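Buscar en el sitio Escriba aquí Ir

Abril. Por Soledad Benítez y Magdalini Zacharopoulos
Imprimir | Enviar por correo

Informe de proyecto: depósitos municipales en la caja Cetunska

1. Objeto
El trabajo estudia qué pasó con el dinero que 4 ayuntamientos de la comarca de Kuo tenían en la caja Cetunska cuando esta suspendió los pagos. Usamos las actas de los plenos y las cuentas anuales de la caja.

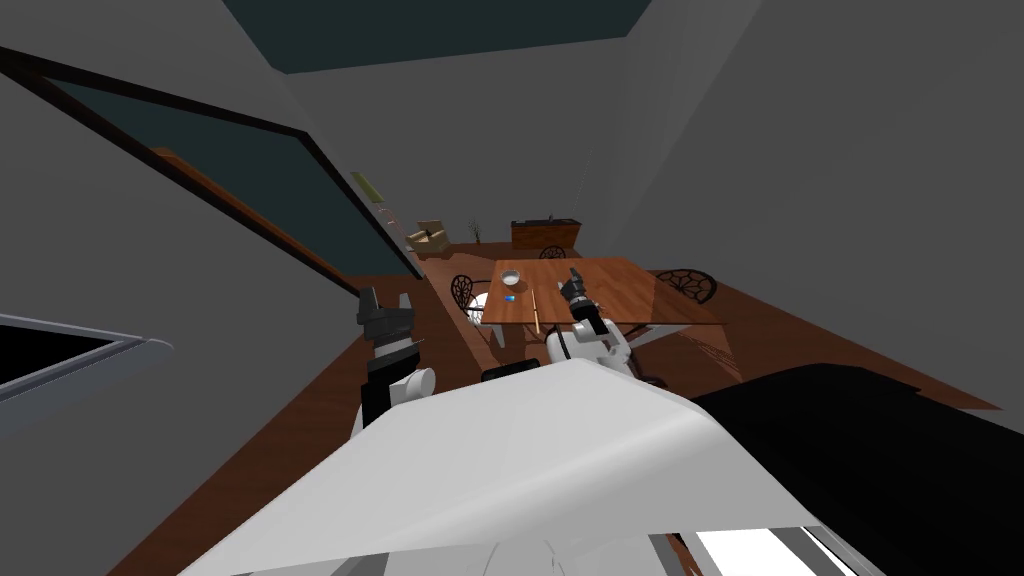
Figura 1. Vista simulada con la zona de comedor al fondo.

2. Datos
Los depósitos sumaban 2647 millones. De ellos, 820 correspondían a Fedari, que había colocado allí la reserva para la red de agua. El reglamento exigía repartir los fondos entre varias entidades, pero en las actas de Fedari no consta ninguna otra oferta. Los demás municipios renovaron los plazos cada seis meses sin debate.

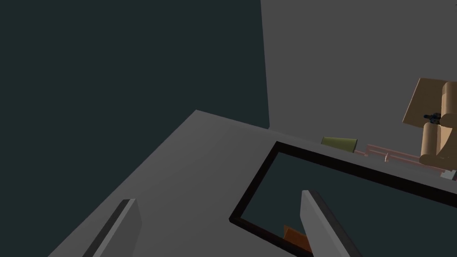 Figura 2. Superficie gris y pared clara, vista simulada.

3. Resultados
La auditora Skelard firmó las cuentas sin salvedades durante 5 ejercicios. En el último, los préstamos a empresas de los propios consejeros ya superaban el capital. Ese dato figura en una nota al final de la memoria y no se menciona en ningún pleno.
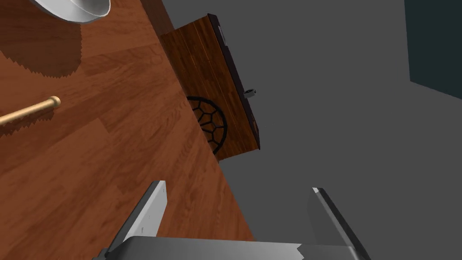
Fedari aplazó las obras de la red y subió la tasa de basuras. Los otros tres ayuntamientos cubrieron el hueco con crédito a corto plazo, a un tipo más alto que el que cobraban por los depósitos.

4. Limitaciones
No tuvimos acceso al informe del liquidador. Las actas de Kuo anteriores a la fusión de archivos están incompletas, y las cifras de intereses se calcularon a partir de los contratos.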